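Gallery: The Skevton packing room

The packing room at Skevton reopened on July 8, 2025 after a month of painting and sorting. Nadine Saab and Konrad Rainer did most of the work, with Valentin Riedl joining them for the shelving. These are notes on how the room is now set out, for members who order from us but have not been in since the spring.

The benches

The old benches were different heights and wobbled. They have been replaced with a single run along the window side, 60 cm deep, with the tops painted white. Pale tops mark easily, but small parts show up well against them and a dropped screw is soon found. Please wipe them down with a damp cloth at the end of a shift and keep the solvent for the floor.

Konrad sanded the front edges by hand after the first coat. The second coat went on two days later. There is half a tin left in the cupboard under the sink, marked with the date.
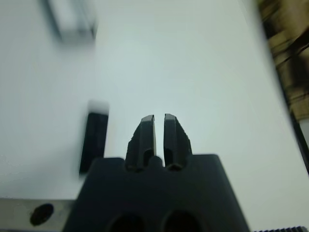
Packing tape, labels and scissors stay at the far end, nearest the door. Scissors have gone missing before, so each pair now has a number and a hook. If a hook is bare when you lock up, write it in the book.

The shelves

The shelving came from Leitner and holds 156 boxes when full. Small boxes go at the top, book boxes at waist height and anything heavy on the bottom. Valentin has put the sizes on the uprights in black marker. Flat cartons are stored on their sides behind the shelves, and the bundles should be left tied until they are needed.

Orders

We sent out 229 parcels in the last month before the room closed. Mirjam Camenzind thinks the new layout will cope with up to 2,000 a year without a second bench. Collections are still from the side entrance. The bell there works again.

Still to do

The blind on the end window sticks halfway. The floor by the sink needs another coat, which will be done in August when the room is shut for a few days. Hubert Schwaiger has the key until then and can be reached through the office.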